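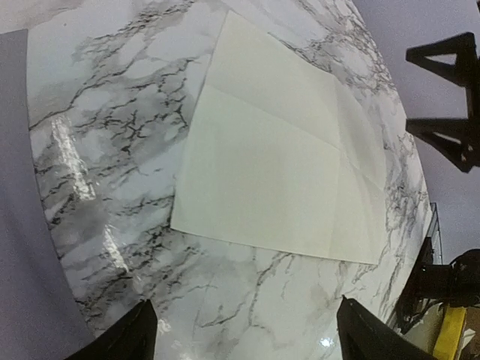 Folded paper piece opens at the seam, and glue marks on a marble-pattern table covering

Rekha Thampi
16 March 2022

I'm making small stand-up shapes from heavy white paper for a table display in April. We need 24 of them and I have finished eight. They fold up fine and they stand, but the long seam opens again. Sometimes it holds until the next morning and sometimes it is open by dinner.

I use a regular glue stick on the tab, press the seam with my fingers, and stand the piece up. I don't have a craft mat. I work straight on the dining table, which has a glossy stick-on covering with a black and gray marble pattern. That leads to my other problem, the glue on the covering. I can't see it against all the veins until something gets stuck to it, usually the next sheet. I tried a kitchen spray once and it left a dull spot.

So two things. How do I keep the seams shut, and what is safe to clean the covering with? I would prefer not to buy a hot glue gun.

Despina Zacharopoulos

Your paper is probably too heavy for the way you are folding it. Thick paper wants to go back to flat. If you score the line before you fold, most of that pull goes away. A dried-out ballpoint and a metal ruler will do it.

Score on the outside of the fold, then fold away from the score. Fold it all the way over and flatten it with the back of a spoon before you open it again to the angle you want. I do every fold on a sheet before any glue comes out.

Make the tab wider too. Mine are 14 millimeters on anything taller than my hand. With a narrow tab you are asking a thin strip of glue to fight the whole sheet.

For the covering, use a soft white cloth, damp, with one drop of dish soap. Lay it flat over the dried glue for a few minutes and then wipe. Don't scrape. I have the Anaris covering on my own desk and I scratched it with a plastic card the first week.
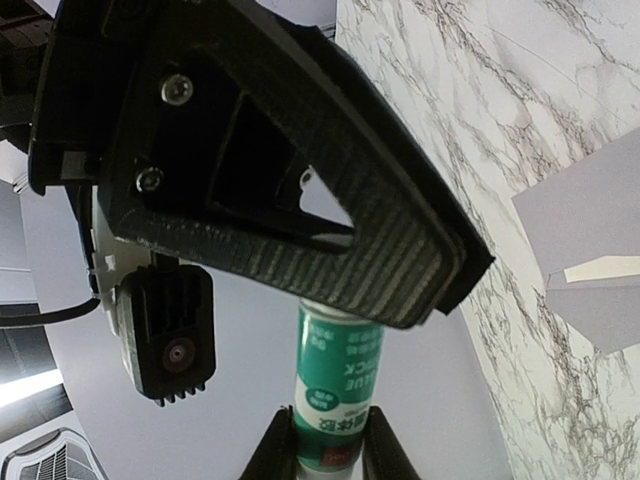

Tovonow Community Help - Paper and Card Crafts Group

On the glue itself, check how old the stick is. An old one goes on in crumbs and only grips in spots. Stand it upright with the cap on when you are done, and wipe the rim first or the cap won't seat properly. Put the glue on the tab only, out to the edges, and hold the seam for a slow count of 30. Then leave it under a book if the shape allows it.

Định Kiều

just use double sided tape. never had one open

Emília Bartoš

I agree with Despina about scoring, but I think the order of the folds matters as much. When I taught this at the Rondness library we had the same trouble with the seams, and it came from people gluing a piece that was not sitting square yet.

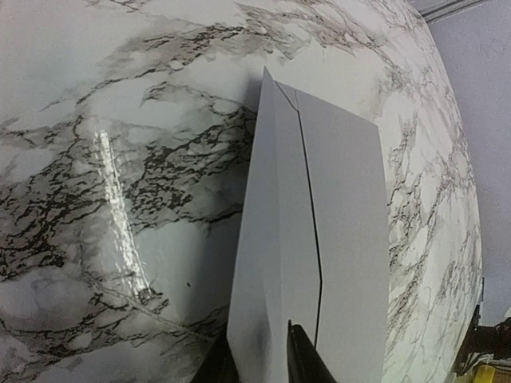

A seam that is glued crooked will pull itself open, and more glue doesn't help much. Dry-fit first. Close the piece with no glue, stand it up and look straight at the seam from the front. If the line slants near the top and then drops nearly straight, like the dark line down the middle of the folded white one, find out whether you meant that bend. If you drew it, fine, score both parts of it separately. If you didn't, one panel has shifted and you should refold before gluing.

Another thing is letting tall pieces lean on something while they dry. The top gets pushed one way and the tab slides. I put a solid block inside or right behind, something with a straight side. A wedge works if the slope matches your fold.

For Rekha's 24 I would do them in stages. Score all, fold all, dry-fit all, then glue. It is dull work but they come out the same size.

Tape does hold, as Định says, but you get one try at placing it. On a long seam I use tape at the top and bottom and glue in between.
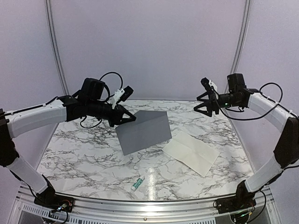
Comments

Kumiko Imai
Does the grain of the paper matter here? I had a pack from Asfaw that cracked along every fold one way and folded clean the other way.

Emília Bartoš
Yes. Bend the sheet gently in both directions before you cut. The easier direction is the one your long folds should follow.

Rekha Thampi
Scored four last night and widened the tabs. All four still closed this morning. The soap and cloth took the glue off but the dull spot from the spray is still there.

Despina Zacharopoulos
The dull spot is likely permanent, sorry. Put the fruit bowl on it.

Định Kiều
still say tape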